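4.2 What people told us about sweetness

I should say first that I never set out to write about sugar. The diary study we ran with Skomero was meant to be about where people buy drinks on the way to work, and sweetness only got in because one of the early diaries kept going on about it. By November I had given up and made it a section of its own.

We ended up with 3550 usable entries. Each one had the time, the shop or machine, the price paid, and a free box where people could write whatever they liked about the taste. The free box is where I spent most of my winter. People are oddly shy about saying a drink is too sweet. They write "a bit much" or "fine if it's cold", and then they buy something else for the next 7 entries. If you only looked at the scores out of ten you'd think they were all perfectly happy.

Bottled tea is the awkward case. In the coding scheme we borrowed from the Riltuvance survey, tea counts as one drink whether it has sugar in it or not, and I can see why they did that — the shops put it all on one shelf. But our diarists plainly didn't think of it as one drink. Those who bought the unsweetened sort hardly ever moved to the sweet sort, and the other way round. I split the code in two, went back through everything and did the count again, and I'd do the same another time.
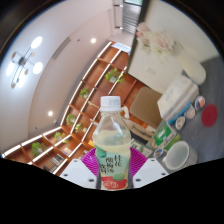 Figure 4. A bottled drink with a white screw cap and a pale green label.

The second thing I kept tripping over was the word "light". Thirteen people used it in their first diary week, and when I rang them up to ask what they meant, I got four quite different answers. For some it meant less sugar. For others it was the colour, or how thin the drink felt in the mouth, and a couple of them meant the bottle was easy to carry in a coat pocket (fair enough!). I had been lumping all of these together as a remark on taste. They are now coded apart, and the pocket ones have gone to section 4.5 with the other notes on size and weight.

Price mattered less than I'd hoped. I had a nice idea that people would put up with a drink they found too sweet as long as it was cheap, and the Visevex price list looked like a good way of testing it. The link is there but it's weak, and it goes away altogether once you leave out the station kiosks, where almost everything costs the same anyway. I've left the full table in the appendix for anyone who wants to argue with me about it.

The Sydorenko scale, which we used for the follow-up calls, is taken up in the next section. The codes used here are the set as it stood on 2/15/26.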